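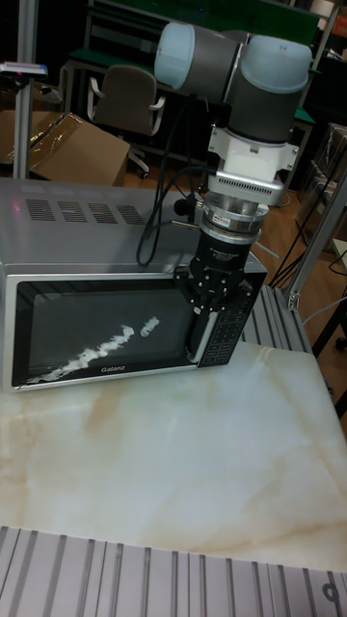

A microwave with its door shut. Look for the slots cut into the top.

Does a Microwave Really Cook From the Inside Out?

Lots of grown-ups say so. Don't believe it just yet.

A microwave oven fills its metal box with invisible waves. The waves make water in food jiggle, and jiggling water gets hot. But they only reach a little way in. The middle of a big potato has to wait for heat to creep inward, so it's often the last part to warm up.

What about waves leaking out when you peek? Doubtful. Opening the door shuts them off. 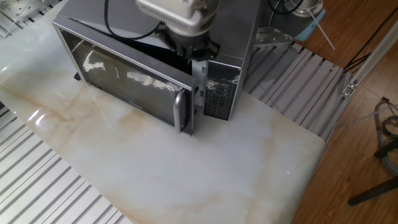
A microwave door partly open, with dark glass in a silver surround.

Want proof about the potato? Ask an adult to heat one for 2 minutes, cut it, and feel for the cool part with a fork. Zoia Sirko, age 8, still thinks we're wrong. Good. Test it, Zoia.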